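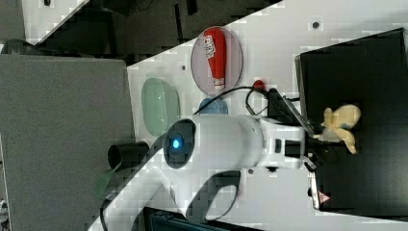 Tedora plastic tableware, pink plate + green oval dish. Review after using it since January, so this isn't one of those "just opened the box, five stars!" things.

Short version: plate good, dish great with one annoying thing, would buy again but not at full price.

Bought two plates and two of the oval dishes. Wanted something for the kids' lunches and for eating out on the porch, and I was sick of sweeping up broken bowls. We had the Wolde set before this. Wolde looked nicer in the cupboard, I'll give it that. But it scratched if you so much as showed it a fork and the edges went cloudy in a couple months.

**The plate**

Round, pinkish, lets some light through. Color is softer than on the website, where it looks almost like bubble gum. I like the real one better. My daughter doesn't. She wanted bubble gum.

Good size. Sandwich, apple slices, pile of chips, still room for a puddle of ketchup. Bottom is flat so it doesn't rock when somebody leans on it with a knife. I've also started using it as a sort of tray for the sauces, ketchup bottle goes on it and the whole thing travels to the table and back, and then any drips are on the plate and not on my table. Wipes off in a second. Probably my favorite use for it and I'm sure it isn't what they had in mind.

White table + ketchup, by the way. Don't recommend. Tomato stuff is the real test in this house and the plate has done ok. Left spaghetti sauce on it overnight once and there was a faint orange patch in the morning. Baking soda, bit of water, rubbed it with a sponge, came out mostly. You can still find it if you hold the plate up to the window but who does that. (Me. I did that.)

**The oval dish**

Pale green, shiny. This is the one I reach for. Grapes, cut up melon, crackers, keys when I come in the door. It's light enough that a little kid can carry it and the shape is easy to hold with one hand.

Annoying thing: it shows every single fingerprint. Glossy finish, so you get smears, and if you dry it with a towel thats even slightly damp you get streaks. Air drying left spots with our water. I've quit caring, mostly. If you have people over and want it to look nice, dry paper towel, quick rub.

Also slides. On a wood table it's fine, on anything smooth it skates right off if you bump it. Has gone on the floor more times than I can say. Hasn't cracked. One tiny nick on the edge, not sharp.

**Dishwasher**

Top rack only, says so on the sheet. I put one of the plates on the bottom rack by mistake and it came out with a very slight bend. Still usable, but it doesn't stack flush anymore and it bugs me every time I open the cupboard. So, top rack. They mean it.

Plates hold a bit of water in the ring underneath. Tip them before you unload or it goes down your sleeve.

**Microwave**

Not for microwave. I knew that going in but my husband did not, and he gave it 2 minutes with leftover rice. Plate was fine, to be fair, but I wouldn't make a habit of it.

**Smell**

Out of the box there was a plastic smell, not terrible. Washed everything, left it by the open window, gone by the next day. The Siladau bowls I bought last summer smelled for weeks, so this was an improvment.

**Price**

Paid more than I wanted to. The sale price comes around pretty often, so wait for it. At full price I'd tell you to look at the Tisport ones first, they're thicker and don't slide as much, but they only come in gray and a sort of mustard that I can't look at before coffee.

When I ordered there were 411 reviews on the store page and a good chunk of the bad ones were about shipping damage. Mine came fine, wrapped in paper, nothing loose.

**Would I get them again**

Green dish, yes, probably two more. Plate, yes on sale. Wish they made a smaller round one for sauces, something that fits inside the plate. And lids! A lid for the oval dish and I'd never use a lunch box again.

Four stars. Minus one for the fingerprints and the bend, even though the bend was my fault.

Updated September 3, 2023: still no cracks. Orange patch is back, chili this time.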